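ok so a bunch of you asked what I've been doing in the lab since January, and the answer is bin picking. So much bin picking. Short thread on the one result I'm kinda proud of!

The usual way to do this: a model looks at the bin, scores every possible grasp, and the arm goes for the top one. Works great until stuff is touching. Then the top score is often a grasp on two things at once and you get a double pick or a drop.

What we tried (we call it Plirkitis, please don't ask, Telmo Garrido named it at 2 a.m.) is letting the arm spend one move on a nudge before it grasps. The model predicts how much the best grasp score would go up after a small push. If the gain is big enough, push. If not, just grab.

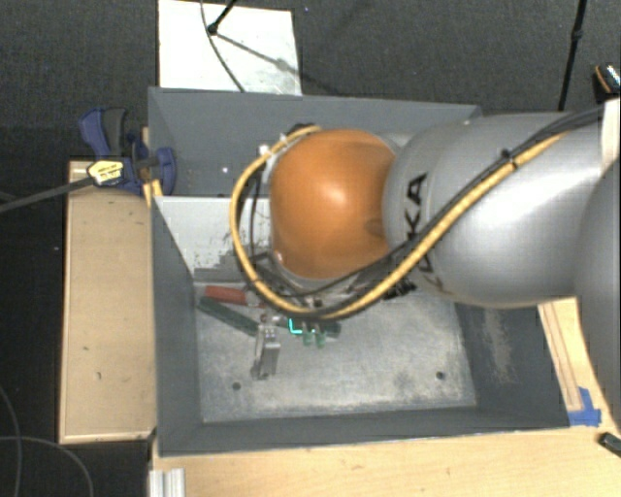
Arm over the bin, small cluster on the left half of the floor. Mixed reds and greens, long handle-ish things lying close together.

Long skinny shapes lying along each other are my least favorite case btw. The grasp scorer loves them! It sees a nice narrow thing and gets super confident, and it has no clue that the neighbor is coming along for the ride.

Numbers, for the people who scrolled straight here (hi): 441 attempts with the nudge turned on. 335 were clean single picks. Of the misses, 19 were double picks, and the rest were mostly slips, plus a few where the planner gave up and sulked.

Fun part: the push threshold barely mattered. I swept 13 values expecting a nice curve for the paper and got a big flat line with a cliff at the end, where it pushes forever and never grabs anything. Very relatable robot.

Less fun part: nudging toward a wall is bad. Things end up flush against the side of the bin and then you can't get a finger behind them. Bermúdez et al style wall penalties are on my list (that's our own Bermúdez down the hall, she'll be thrilled I wrote et al).

Next up is running the same policy on the Zodel parts, which are shinier and will probably wreck our depth data. If you've dealt with shiny parts in a metal bin, tell me everything, my replies are open and I have snacks.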